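May 2024
posted by the notebook keeper, Zultley robotics club

Okay, long one today, and I'm writing it before I forget which changes we made in what order. We're still on the marker-sorting task for the Olalgate meet. For anyone who missed last week — the task sheet says markers come out of a clear container and go back in, and the team gets scored on how many make the trip without being dropped or squeezed crooked. Sounds easy! It has eaten most of the month.

First thing I did was pull the log from the Wada board and look at the closing speed. We had it set to 4, which was my doing (sorry), and at that speed the pads arrive before the hand has stopped moving. I dropped it to 2 and the recordings got a lot easier to read. The kids on the software side had been asking for this and I kept saying it was a grip problem. It was partly a grip problem. Mostly it was speed.

Then we ran the whole demonstration set again with the handheld gripper, so that the Clikora script has clean examples to learn from. We're up to 438 recordings now, and after throwing out the ones where somebody bumped the table or started late, 92 of the newer batch are worth keeping. I want more of the crowded starts, with the caps all leaning on each other, and fewer of the tidy ones. The tidy ones teach it nothing.
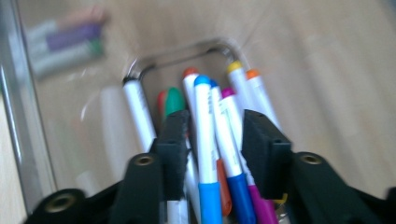
Why record people doing the task by hand when we could just write out the moves? Written-out moves only work when every marker starts in the same spot, and the rules let the judges shake up the container before each round.

Second half of the session went to the pads. I tried a strip of the soft rubber from the parts drawer on the spare pair and it grabbed beautifully, then wouldn't let go. Two markers rode all the way back up with the hand. So the spare pair goes back to bare pads for now, and I've put the rubber in the bag labeled MAYBE. If somebody wants to try a thinner strip, please do, but write down the thickness this time.

Still to do: check the screws on the spare, rename the folders (they're a mess, and that's on all of us), and decide who drives at Olalgate. I'd like to see a full run at the slow speed before we settle that.

Comments

gearhead_lu: Can we keep a copy of the recordings at the old speed? I want to compare them.

notebook keeper: Yes, they're in the folder called old_fast. Please don't mix them back in!

benchtwo: I have thinner rubber at home — will bring it next time, with the thickness written on it.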